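The man who stopped believing in the right to repair

He ran a repair counter for nine years and he is tired of being told that repair is having its moment.

"I've heard that every January," he says. "New year, new law, new sticker on the box. Then you try to buy a drive belt."

We meet in the back of a café at four in the afternoon. He asks me to leave his name out, as he still buys parts from people he is about to be rude about. His first complaint is the repair score, the mark out of ten that some makers now print on their packaging. He once took in a Lusent kettle that scored 8. The base came apart with an ordinary screwdriver, he admits, and that earned it most of its points. The switch inside was sold only as part of a whole new base, at a price within a few pounds of a new kettle.

"So what's the eight for? It's for opening it. You can open it and look."

I put it to him that the law has helped. Spares have to be kept for years now, at least for the bigger machines. He shrugs. Kept where, and sold to whom? He rang Emeck for a dishwasher pump and was quoted £97 plus postage, with a wait of some 9 weeks. The customer bought a new dishwasher that weekend. He doesn't blame her.

I had expected him to be kinder about the free repair mornings that have sprung up in church halls. He isn't, much. "They're nice. People bring a toaster and have a cake. Ask how many of the toasters are still going at Christmas." Has anyone asked? He doesn't know, and neither do I. The one report I could find, from a group called Mendis, lists 227 items "seen" in a year and leaves it there.

What would change his mind? He thinks for a while. Cheap parts, he says, and a price list you can read before you buy the thing. I ask if he expects to see that.

"No. Do you?"

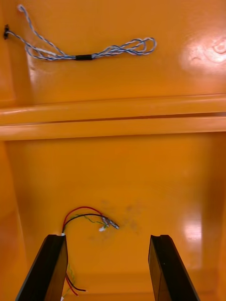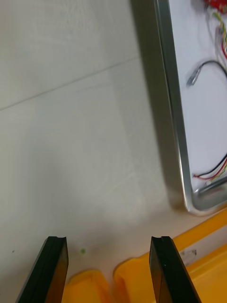
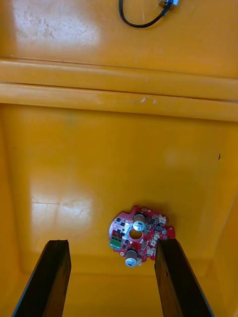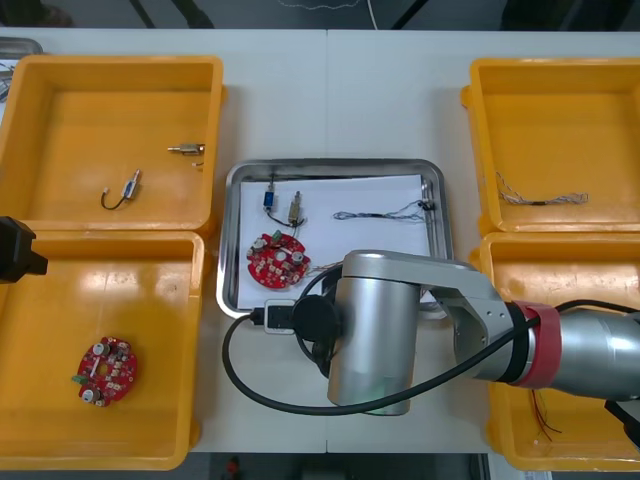 Small parts, bins and a worktop.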